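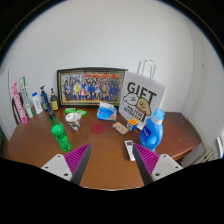
Vol. 2, p. 68

Projects > Applied Automation > Student Reports > Clinow hand-held gripper

Evaluation of the Clinow Hand-Held Gripper Kit for Tabletop Recording
Yee-man Chung and Brenda Kettle
January 2026

1. Purpose

The Clinow kit is sold by Edier as a low-cost tool for recording grasping demonstrations without a robot arm. The listed price is $749. We were asked to decide whether the department should buy a second unit or stay with the older Ludico tool.

2. Setup

All recordings were made on household tables. The magenta fingers attach to white brackets with screws, and the inner faces are ribbed. The table used for the mixed-object task has a glossy reddish-brown top and a rounded edge. Objects on it include a white remote control, a Rubik's cube, a blue detergent bottle, a packet of tissues and two green bars of soap. Each operator picked up one item, moved it to a marked position and released it.

3. Results

We recorded 600 attempts, of which 68 were rejected. Most rejections came from flat items. The remote control and the floral pouch had to be approached at a low angle, and the fingertips often touched the table first. The ribbed faces held the cube well. Soap bars rotated in the grip when picked up near one end.

The wide-angle view keeps both fingertips visible at the bottom while still showing items near the wall. Straight edges toward the outside are strongly curved, so the footage must be corrected before any distances are measured. Glare was a problem at tables close to a window.

4. Cost and support

Replacement fingers are sold only in pairs. An order placed in November took 2 weeks to arrive. The manual does not give a torque value for the bracket screws. We used the value from the Amarasinghe lab notes.

5. Recommendation

Buy one additional unit, with a spare pair of fingers. Keep the Ludico tool for flat objects until a thinner fingertip is available.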